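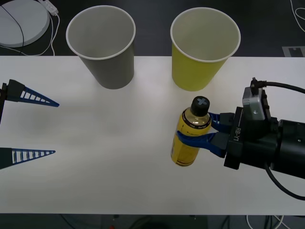 Entered by Leena Koivisto, 17/11/2020. Notebook 14, page 29.

Paper cups and table layout. The white table is to be used for all cup work until further notice. The two cups are placed near the far edge, mouths upward, with a gap of one cup's width between them. The gray cup stands to the left and the yellow cup to the right. The bottle keeps its black screw cap on until the layout has been checked against the sheet.

Cups are drawn from carton 867, supplied by Bridari. Colleagues are asked to record the carton number with each entry, as was agreed in September. Any cup with a
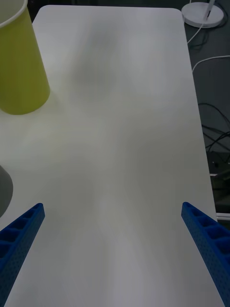
dented rim is to be set aside and not returned to the carton. The Aaltonen cups differ in taper and should not be mixed with these. Sheet 2 still lists the old spacing and requires correction.

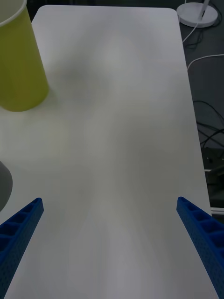 White table, with a cup at the upper left.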